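Small drawers, clear tables

At Brorwood we have now finished the spring tidying of the shared room on Garside. Thank you to all who came in March to help. The rule we agreed is simple: what is small goes in a drawer, what is for drinking goes on a tray, and the table itself stays free for work.

The two-drawer cabinet is in light wood with a visible grain, and it has black bar handles which are easy to take hold of. We keep it at the back of the table, so that the front part is free. Please use the upper drawer for pens, tape and keys, and the lower one for cloths. 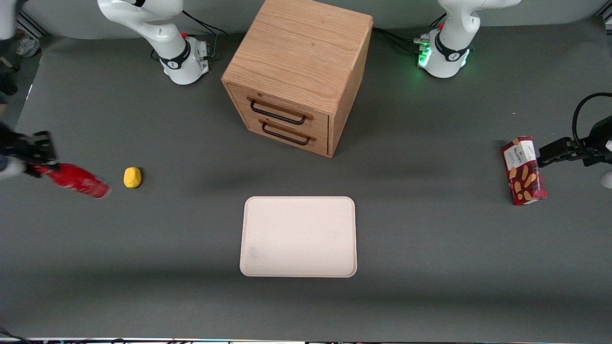 Drinks and trays

Clive Horrocks has asked me to write some words about bottles. Last year a sweet drink was spilled over 20 name cards for the Wilis evening, and we had to write them again by hand. From now on a bottle has its place on the white tray, also when it is lying on its side like the red Coca-Cola one. 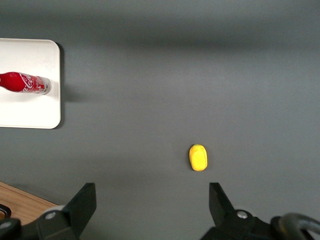 The trays can be washed in the small sink with warm water and a little soap. Do not leave them there to dry - there is a rack on the left, and it holds 3 of them. If you finish the cloths, write it on the list by the door and I will buy new ones.

Things which were left behind in March are in a box under the window until 2026-04-18. After this date they go to the charity shop in Bindovden.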